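Securing a Home Network and the Devices on It
Household tips, filed under Computers and Wiring
By Iolo Landeg

The order below matters. Work from the router outward, and leave the individual devices until the router is finished. A strong password on a thermostat does little if the router in front of it still accepts the factory login.

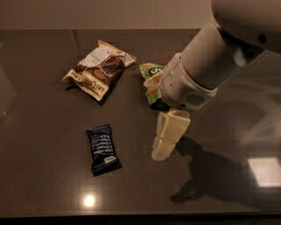
Set aside one evening for the router and a second for everything else. Use a wired connection for the first part, as several of the changes will drop the wireless link while you are in the middle of them.

Router login

The administrator password and the wireless password are separate. Change both. The administrator password should be at least 16 characters and stored in a password manager. If the router allows the administrator name to be changed, change that too. Turn off remote administration. On the older Stuver units this setting sits under Maintenance, not Security, and it comes back on after a factory reset, so check it again if you ever have to reset.

Firmware

Look for an automatic update option and enable it. Set the time to something like 4 a.m. If there is no automatic option, check by hand every October and every spring. Write the version number on a strip of masking tape and stick it to the underside of the case. When the manufacturer stops issuing updates for a model, replace the router. My last one was still passing traffic perfectly well when I retired it, and its final update was three years old.

Wireless settings

Use WPA3 if all your equipment supports it, or the mixed WPA2/WPA3 mode if it does not. Turn off WPS. Leave the network name visible, as hiding it adds no useful protection and makes some printers drop off. Do not put your surname or house number in the name.

Guest network

Put visitors, televisions, plugs, bulbs and cameras on the guest network. Keep computers, phones and any storage drive on the main one. Most routers have a box marked "client isolation" or "allow guests to see each other." Isolation on is the safer choice, though casting from a phone to a television will usually stop working unless both are on the same side.

Finding out what is connected

Open the client list on the router and match each entry to something you can put your hand on. Entries are often named after the chip maker and not the product, so unplug items one at a time and refresh the list. Mine had an entry called Gape for two weeks before I traced it to the dehumidifier in the basement. Rename each device as you identify it. Anything still unmatched at the end should be blocked. If it belonged to you, something will stop working and you will find out.

Logs

Router logs are short. Mine holds 2,000 lines and then overwrites the oldest. On the first evening I read them, 332 of those lines were refused connections from outside addresses. Unsolicited traffic of this kind is normal on any public connection and needs no action. Look instead for successful administrator logins at hours when you were asleep, and for devices joining that you do not recognize.

Storage drives and backups

Do not forward a port to a storage drive. If you need files while away from home, use the router's VPN server. Keep one backup copy unplugged. I use a Pinport dock with two drives, swapped monthly, and the idle one stays in a drawer. Test a restore twice a year by pulling back a folder and opening several files from it.

Cameras and doorbells

Change the default password before the device first goes online, if the setup allows it. Turn on two-step login. The Grurnness indoor camera ships with a sharing link enabled, found under Account, then Viewers. Delete any viewer you did not add.

Disposal

Factory reset every device before it leaves the house, then remove it from the account in the app as well. The reset on its own may leave the old account attached. On most routers, hold the recessed button with a paper clip for 8 seconds and wait for the lights to cycle.

Record keeping

One sheet of paper, kept with the house documents: router model, firmware version, date of last password change, provider's support number. No passwords on the sheet.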